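Nurdale Short-Stay Linen Program Expands to Brosik

FOR IMMEDIATE RELEASE

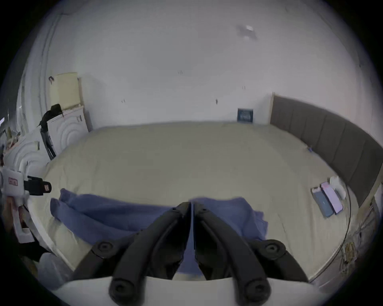 A bed made up with a pale beige sheet.

NURDALE, February 1, 2026 — Grola Linen Services will extend its pooled bedding program to small guesthouses and short-stay hosts in Brosik beginning in March, the company announced. The program, which has operated in Nurdale for the past four years, supplies clean sheets, pillowcases and towels on a fixed weekly schedule and collects used items for laundering at the Grola plant on Xie Street.

Under the expansion, 31 properties in Brosik will join the service in its first phase. Each has signed an agreement covering delivery, collection, laundering, mending and replacement at a single monthly rate. Properties with as few as four beds are eligible. Larger hotels with in-house laundries are not included in this phase.

Grola introduced the pooled program after owners of smaller properties reported difficulty keeping enough bedding on hand during busy weeks. A guesthouse that changes every bed on the same morning needs several full sets for each mattress, along with shelf space to store them. Pooled linen allows the property to keep one spare set on site and draw the remainder from Grola's stock.

The Nurdale program handled 3,082 sheet sets last year. Sheets that no longer meet the company's standard for guest use are cut down and hemmed as pillow protectors or dust covers. Items that cannot be reused in this way are sent for fiber recovery.

"Our customers in Nurdale asked for a service that arrives on the day it is promised and does not require them to sort, count or label anything," Grola Linen Services said in a statement. "We intend to offer the same terms in Brosik, at the same rate, and with the same delivery crews for the opening months."

All sheets in the program are 100 percent cotton and are available in white, pale beige and light gray. Fitted and flat sheets are offered in twin, full, queen and king sizes. Hosts may select one color for an entire property or a different color for each floor, and may change their selection twice a year without charge. Duvet covers will be added later, subject to stock.

Deliveries in Brosik will be made on Tuesdays and Fridays before noon. Used linen is to be left in the bags provided, inside the entrance or at another point agreed upon with the driver. Extra deliveries may be requested through the customer office by 3 p.m. on the preceding business day. A separate charge applies to extra deliveries and to items lost or damaged beyond ordinary wear.

To support the added volume, Grola is installing a second ironing line at the Xie Street plant and extending the early shift. Existing customers in Nurdale will see no change in their schedule while the work is carried out. The plant will remain closed to visitors until the new line is in service.

Property owners in Brosik who wish to be considered for the second phase may place their names on the waiting list now. Applicants should state the number and size of beds, the preferred delivery day and any limits on vehicle access — narrow lanes and shared courtyards in particular. Applications will be reviewed in the order received.

About Grola Linen Services

Grola Linen Services supplies and launders bedding, towels and table linen for guesthouses, inns and clinics in the Nurdale area. The company is based in Nurdale.

Media and customer inquiries

Grola Linen Services, Customer Office, Xie Street, Nurdale
Office hours: Monday through Friday, 8 a.m. to 5 p.m.

###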